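How to Clean a Woven Plastic Basket

by Sobia Orakzai

A plastic basket looks easy to clean, but the dust goes between the strands and stays there. In my kitchen the bread basket stands near the stove, so it also collects a little grease. I wash it every second Monday and the work takes 19 minutes, without the drying.

What you need:

A basin or a sink large enough for the basket
Dish soap (I use Drultoleo, any mild one is good)
A soft brush, for example an old toothbrush
2 microfiber cloths
A white table or a light towel

Step 1. Turn the basket over and knock it gently with your hand, so that the crumbs fall out. Do this above the trash can or outside.

Step 2. Fill the basin with warm water and add a small spoon of soap. Do not use boiling water. Thin plastic can lose its shape, and it does not come back.

Step 3. Put the basket in the water and leave it for ten minutes. If it floats, lay a plate inside.

Step 4. Brush along the strands first and then across them. Go slowly around the rim – most of the dirt hides in the small loops.

Step 5. Rinse under running water from both sides and shake it well over the sink.

Step 6. Wipe the basket with the first cloth. Press the cloth into the weave with your fingers, do not rub hard. Leave it upside down for an hour, then go over it once more with the second cloth, which must be dry.

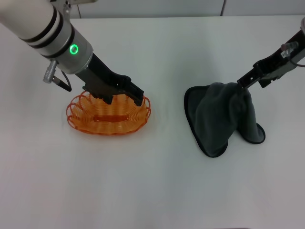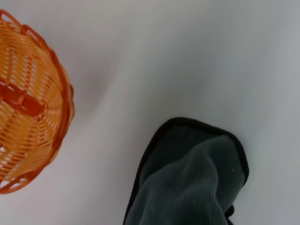
My last advice is about checking the result, because under a kitchen lamp every basket looks clean. Put it on something white and look at it from above. In an open weave like the one of the orange basket, the pale surface shows through the gaps, and any dark crumb is easy to find. Look also at the flat strip across the inside, where dirt can sit along the edges. Wash the cloths separately from cotton towels – gray microfiber takes every bit of lint – and let them dry in the air without softener.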